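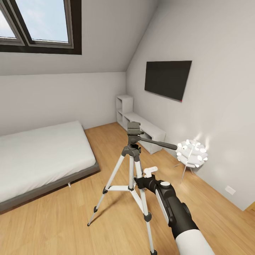 Attic bedroom, skylight side. Render.

1/ Thread on condensation in loft conversions, prompted by the number of messages I get each April from people who think their skylight is leaking. Most of the ones I go out to are not leaks.

2/ Warm indoor air holds water vapour. It rises, finds the coldest surface in the house and drops the water there. In a loft bedroom that surface is usually the glass, then the metal flashing side of the frame, then the plasterboard next to it.

3/ Numbers from a job for Rima Tarawneh, who let me use them. Bedroom air at 19 degrees, door shut overnight, two sleepers. Glass at 8 degrees by 6 am. At that glass temperature you get water on the pane once the room passes 50% relative humidity. Hers was well past it by midnight.

4/ How to tell the two apart. A leak follows the rain, often with a delay of some hours, and tends to leave a brown-edged stain. Condensation follows cold nights, shows at the bottom edge of the pane first and is gone by lunchtime.

5/ Keep a log for a fortnight before you ring a roofer. Time, weather, wet or dry. A pencil and the back of an envelope will do.

6/ The part people get wrong is the lining around the window. The top of the opening should be cut level with the floor and the bottom cut plumb, so that warm air can wash over the glass. Square-cut linings look tidy and leave a pocket of still, cold air at the bottom edge.

7/ Next, the insulation collar. Between the frame and the rafters there is a gap. On Rima's roof it had been left empty on three sides. We packed it and taped the vapour barrier to the frame with Ekik tape. Any decent airtight tape does the same job – the brand is just what was in the van.

8/ Blinds. A thermal blind pulled fully down keeps the room warmer and the glass colder, so expect more water behind it. Leave a hand's width open at the bottom in winter.

9/ Heating. A radiator under the window is still the best position. Second best is any steady low heat. Turning it off at night and blasting it at 7 am gives you the worst of both.

10/ Ventilation. Most roof windows have a trickle flap along the top bar. It should be open from October to April. Half the ones I see have been painted shut.

11/ Cost on this job: 588 for labour, 220 for materials, including new lining boards. The quote she had for replacing the window was several times that.

12/ Helge Midtbø asks whether triple glazing would fix it. It raises the inner pane temperature, so it helps. It does nothing for an empty collar, and the damp will then settle on the plasterboard where you can't wipe it off.

13/ Correction to 7: the gap was empty on two sides and badly filled on the third. I have checked my notes.

14/ Flat roofs over dormers are a separate problem with separate rules. I'll do those when I've finished the Fagerlund job.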